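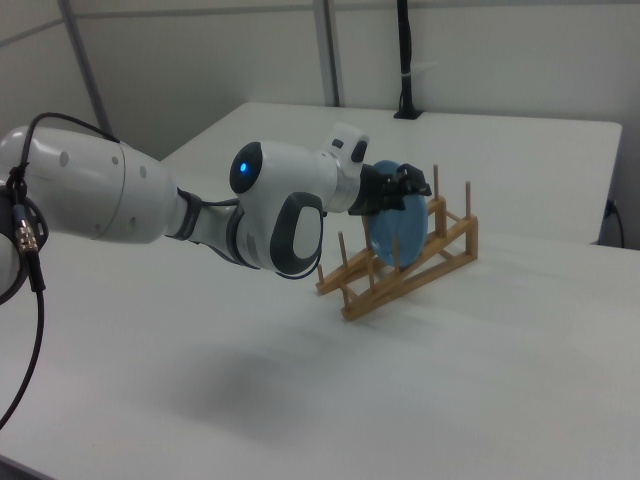
According to the kitchen supervisor at the Marnbridge residence hall, a plate should be put away on its edge and left alone. "People want to dry everything with a towel," the supervisor said. "A rack does the same work, and it is cleaner."

The hall serves 126 residents, and its kitchen was refitted in August. Wooden racks were chosen for the shared kitchens on each floor. The supervisor had used them at Mokdale and asked for them again. "Wood is gentle on a rim," the supervisor said. "It does need care - we oil ours twice a year, and we never leave them standing in water."

Residents are asked to leave one slot open between large plates and to place bowls at the end of the row. Cups go on a separate tray. Asked whether the rules are followed, the supervisor paused. "In the morning, yes. After dinner, less so."

The hall has set aside 800 dollars for replacement racks this year. Requests may be left at the front desk.

Related items
Shared Kitchen Hours at Imrie House
Caring for Wooden Boards and Spoons
Sonanmont Dining Room Reopens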